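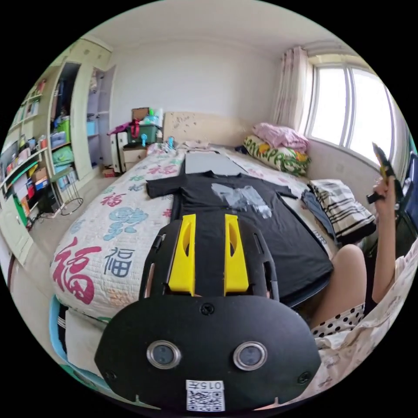 Tue 5 March. Folding again, T-shirts only. The question for this month is still the same one: can a machine do this chore in a normal bedroom, or only on our table at Weltano? On the table the Zamelico arm finished 70 of 93 folds without help. A bed is harder. The black shirt is laid out flat with the sleeves open, and it is on a white quilt full of big 福 characters in red and dark blue, so there are strong edges everywhere which have nothing to do with the shirt. I expect the old segmentation model will take some of them for a hem. Must check before I promise anything for May.

Notes on the grasp:

1. Side edge first. The fingers come in from the right and pinch only the edge of the cloth. A person does this without thinking. The arm closes too early, or it takes the bedding also – we saw both faults on the Drutside setup.
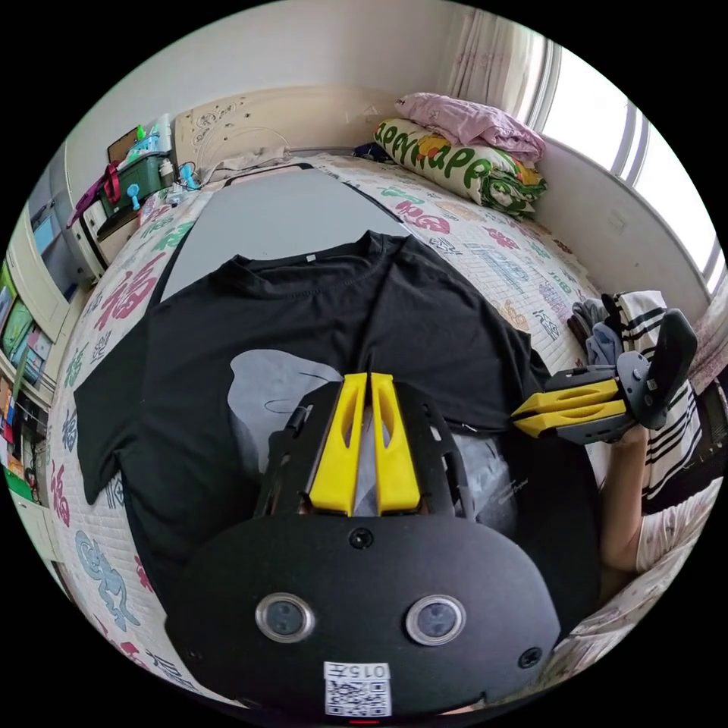
2. Board under the shirt. A gray surface helps the fingers find the cloth, but no family keeps a board on the bed. I would like to have results with and without, reported separately.

3. Time. Zeman controller needs nearly 29 seconds for one sleeve. I am much faster, and I am not good at folding.

My opinion for today: flat shirt, yes, slowly. Shirt from a pile, not yet.

To do: relabel set 542, ask for softer finger pads.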